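Ticket: Wora desktop client, duplicate files after sync
Status: Open (previously Closed, twice)
Product: Wora 4, sold through Bodport
Opened: 14 Oct 2020

Reopening this. The closing note says "resolved by client update." I installed the update. Duplicates came back the same afternoon, so I would like to know what was resolved.

The problem, again, for whoever picks it up. I keep a shared folder on two machines, a desktop in the office and a laptop in the workshop. When both are on, Wora makes a second copy of certain files and adds "(conflict)" to the name. Nobody has edited them on either side. I compared one pair and they match to the last byte. A conflict between two identical files is a strange kind of conflict.
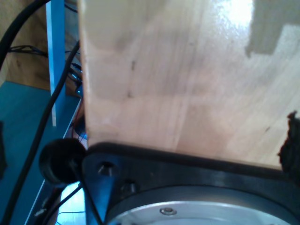 STEPS ALREADY TRIED

Signed out and back in on both machines. No change.

Cleared the local cache. The first tech promised this would "almost certainly" fix it. It took most of an evening to download everything again and I ended up with 86 conflict copies where I used to have a handful.

Turned off the antivirus on the laptop. No change. I turned it back on, and I'm not going to leave it off to suit a sync program.

Checked the clocks. Both machines set their time automatically and they agree. I was told a clock difference was "the usual cause." It may be, but it isn't the cause here.

Moved the folder out of Documents to the top of the drive, as the Karkar forum suggests. Same result with a shorter path.

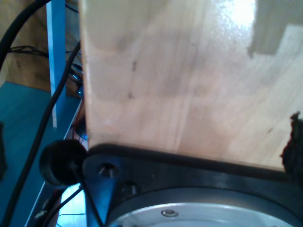 Next I tried a brand new folder with only test files in it. With text files, nothing went wrong. With photos, the copies started showing up within minutes. I repeated this with the laptop on a cable instead of wireless and got the same thing, which I think rules out the wireless dropping, although support keeps going back to it.

The log on the laptop has this line over and over:

sync: remote changed, local changed, keeping both (code 500)

I asked what code 500 means in the Wora log. The answer was a link to the page about slow connections. That page doesn't mention it.

REPLY FROM SUPPORT (pasted from email)

Thank you for your patience. Our team believes the files may be open in another program during sync. Please close all other programs and try again.

MY ANSWER

Closed everything, restarted both machines, tried again. Duplicates. I also don't accept that I should have to close every program to use a sync tool that is supposed to run in the background all day.
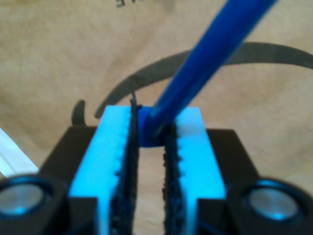
My own guess is the thumbnail setting. With "Create previews" on, I suspect the client touches each photo to build the preview, then sees its own touch as a change. The names aren't the issue, as I renamed a few to plain words with no spaces. One is just the close-up with the blue rod held between two bright cyan fingers, saved as bluerod.jpg, and it doubled like the rest. With previews off on both machines I have had no new copies since last night. One night doesn't prove much and I've been fooled by this program before.

Requests:

Ask someone who works on the preview code to read this, please. I don't need the cache instructions a third time.

Tell me what code 500 means.

Tell me if there is a safe way to remove the conflict copies in bulk. The Radonjić cleanup tool gets recommended a lot, but its own notes say it deletes the older file of each pair, and here both carry the same date.

Do not close this ticket until I confirm. Full logs from both machines are attached.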